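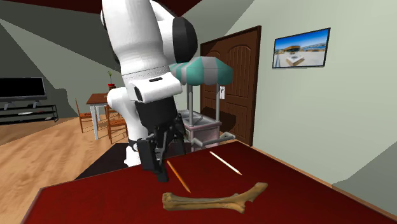
We are now partway through the paid trial of the Groncombe simulation kit, and I still can't recommend that we buy the full license. The kit is supposed to let us test pick-up tasks in made-up rooms before we spend time on the real arm. Each room comes with furniture and a set of small objects, and the vendor makes a lot of how varied they are. The room used for the table tasks has a dining set, a television, a door with carved panels and a striped cart behind the work surface, and what the arm has to deal with is two pencils and a bone. I have nothing against the bone. I would like to know what it has to do with the parts bins we told them about before we signed.

## Where the money has gone

The trial fee covered 3 seats. We have used 2 of them all the way through. The third sat idle through February while the vendor sorted out a login problem, and I have asked for that month back. No answer yet.

Nothing has been spent from the hardware line. I'd like to keep it that way until the points under "Open questions" are settled.

## What we ran

We logged 3,119 attempts with the Usar controller, which is the one bundled with the kit. The vendor's summary page calls this a "strong result." The page does not say what counts as a success, and when we asked, we got two different replies. One said the object has to leave the table. The other said the fingers only have to close on it. Those are very different tests, and a pencil lying flat on a table is just the kind of thing that can pass one and fail the other.

Until we get one definition in writing, I'm not putting a success rate in this report. I know a number was expected.

Setup was easier than I feared. The installer worked on both of our machines, the rooms load without trouble, and switching from one view to another takes a couple of clicks. The manual is thin but mostly correct. Credit where it's due.

## Looks versus physics

The sales pitch leans hard on how good the rooms look, and some of the work is decent.
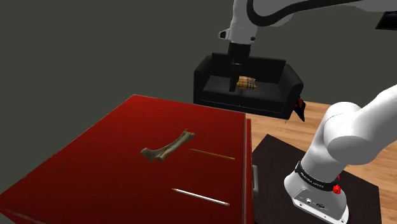
*Table task, second view: bone and both pencils on the red top, gripper empty.*

Somebody put effort into the worn lines along the edges of that red top, and there is a plaid pillow on the sofa. None of it helps us decide whether a grip on a thin, light object will carry over to the real arm. The friction settings are one shared value for every small object in our version. Tirkel, the add-on that lets you set them one at a time, is priced separately and was not mentioned in the first quote.

We also looked at Cherkaoui, the competing package. Its rooms are plain gray boxes. It does let you change weight and friction per object at no extra cost, and its success rule is printed on the first page of the manual. We have only had the free version for a short time, so I don't want to oversell it.

## Open questions

- Which success rule does the Usar controller use, and can we change it?
- Can we load our own part shapes, or are we stuck with the stock objects?
- Is Tirkel included in the full license or billed on top?
- Will the idle seat be refunded?

## Request

Please hold the second payment until the vendor answers the first two questions in writing. The remaining trial time is enough to rerun the table tasks under a fixed rule and to try the same tasks in Cherkaoui. If our own part shapes can't be loaded, I would stop there and let the trial lapse.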